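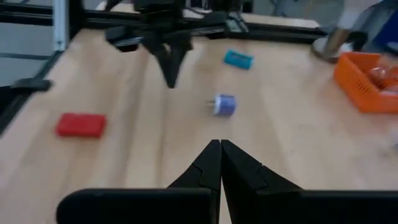
Notas para la charla. Enseñar a mano, enseñar a distancia: lo que cuesta cada cosa
4 de febrero de 2021

Apertura

Empezar sin presentación larga. Preguntar cuánta gente ha teleoperado un brazo más de una hora seguida. Esperar a que levanten la mano. Luego preguntar quién repetiría.

Aviso de entrada: vengo con dudas. Llevo desde mayo trabajando con demostraciones en Lukine y sigo sin tener claro que el método merezca el entusiasmo que despierta. Funciona a ratos. Los ratos son los que salen en los vídeos.

La tarea

Dos pinzas, una mesa, unos pocos objetos sueltos y una cesta naranja a la derecha. Un bloque rojo, otro verde azulado, una pieza cilíndrica azul y blanca que parece un motorcito. Hay que meter las cosas en la cesta. Un niño pequeño lo hace sin que se lo expliques dos veces.

Señalar la pieza cilíndrica. Con los bloques casi cualquier política queda bien. Caras planas, esquinas amables, se agarran mal y aun así se agarran. El cilindro rueda. Si alguien os enseña resultados solo con bloques, preguntad por los cilindros.

Decir también que la cesta ya tiene cosas dentro, transparentes o blanquecinas, con brillos. Eso cambia lo que ve la cámara de la muñeca y casi nunca se menciona en la sección de métodos.

Guiar el brazo con la mano

A favor: se aprende en diez minutos, notas el contacto, no hay retardo.
En contra: tu mano y tu manga salen en la imagen. Con dos brazos hacen falta dos personas o mucha paciencia. Y la gente empuja. Registramos trayectorias que el brazo solo no reproduce, porque parte de la fuerza la ponía el operador.

(Si preguntan por la compensación de gravedad: ayuda, no lo arregla.)

Mando a distancia

Aquí probamos dos sistemas, Motier y Yaman. No voy a decir cuál es mejor, dependía más de quien lo llevaba que del sistema. Un operador bueno con el peor mando ganaba al novato con el mejor. De eso se publica poco.

El problema que más nos costó ver: el operador mira la mesa entera, de pie, y decide con esa vista. La política aprende con la cámara de muñeca, que desenfoca y que tiene la propia pinza delante. Le pedimos que imite decisiones tomadas con una información que no tiene. A veces la reconstruye. A veces aprende un atajo y no te enteras hasta que mueves la cesta.

Números

Conjunto Jukgate: 954 demostraciones grabadas. Después de la revisión quedaron 343.
Pausa. Dejar que hagan la resta.

Motivos de descarte, de memoria: pinzas que se tocan entre sí, objeto soltado fuera, operador que duda a medio camino, grabación cortada. Lo de la duda es discutible. Quitamos las dudas y nos quedó un robot muy seguro de sí mismo que no sabía corregir. Volvimos a meter una parte. No tengo un criterio limpio para decir cuál.

Cuatro operadores. Dos de ellos aportaron la mayoría de lo que se salvó, así que en la práctica el robot ha aprendido las manías de dos personas. Una agarra siempre desde arriba. La otra entra de lado.

Lo que se suele decir y no me creo del todo

«Con más datos se arregla». ¿Más datos de qué? Si añado cien repeticiones con el bloque rojo en el mismo sitio, tengo cien veces lo mismo.

«Cualquiera puede enseñar al robot». Cualquiera puede grabar. Mirad otra vez la cifra de descartes.

«Es más barato que programar». Para esta tarea no lo fue. Sumad las horas de revisión, que nunca aparecen en la cuenta. Quizá en la quinta tarea salga a favor, yo todavía no he llegado a la quinta.

Peticiones a la sala

Publicad los descartes junto con lo bueno.
Contad quién grabó qué.
Probad con la cesta en otro lado antes de enseñar el vídeo.

Si sobra tiempo, contar lo de los cables enredados al fondo y las políticas que se fijan en ellos. Si no sobra, pasar a preguntas y dejar puesta la foto de la mesa.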